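Building a Two-Handed Rig in a Shared Workshop
Session 3 handout: holding one object with both hands
Notes by Ottar Sæther, 1/13/23 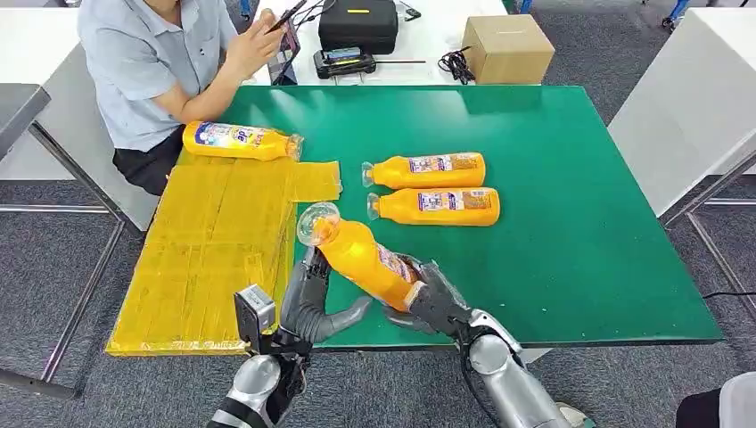 Two hands on one object is my favorite part of this course, and it's where a home build starts to feel like a real machine! Up to now each arm has had its own job and its own little world. As soon as both of them touch the same thing, they're linked, and any error in one arm gets pushed straight into the other. Take the orange bottle: the left hand cups it from beneath while the right wraps its fingers around the base end, over the label. Those are two quite different grips, and you should program them that way. Let the cupping hand be soft and let the wrapping hand decide where the bottle points.

Terms we'll use

Leader: the hand that sets the position of the object.
Follower: the hand that supports and gives way when pushed.
Squeeze force: the part of the grip that presses on the object without moving it. Too much and a thin plastic bottle buckles (you'll hear it).
Closed chain: arm, object, other arm and the base they share, all joined in a loop.

Why the follower must be soft

Say your left arm thinks the bottle is 3 mm higher than it is. With both arms stiff, those 3 mm have to go somewhere, and they go into the bottle or into your finger joints. With a soft follower, the left hand just gives a little. On the Nygård bench we turned the follower stiffness down to 80 percent of the leader's and it still fought. We kept going down in small steps, and at some point the whole thing went quiet. Lovely moment. Find your own value, it depends on your gearboxes and how tired your tendons are.

Wiring and mounting

Run the arm cables with slack at the elbow and check them at full reach before you tighten anything. Sensor boxes near the wrist need their own clamp. The Jasside bracket files are in the shared folder, use version 2, the old one has the wrong hole spacing.

Bench work for next time

Start with one hand only. Pick up a bottle that's lying on its side, hold it at a slant, put it back down. Then bring in the second hand as follower and log the finger currents on both sides. Levent group takes the bench first, Cudovell group after. Save your logs with the stiffness value in the name, I can't guess it from the curves.

If you missed the September intro on joint limits, read those pages before you power anything up. Bring a spare bottle or two.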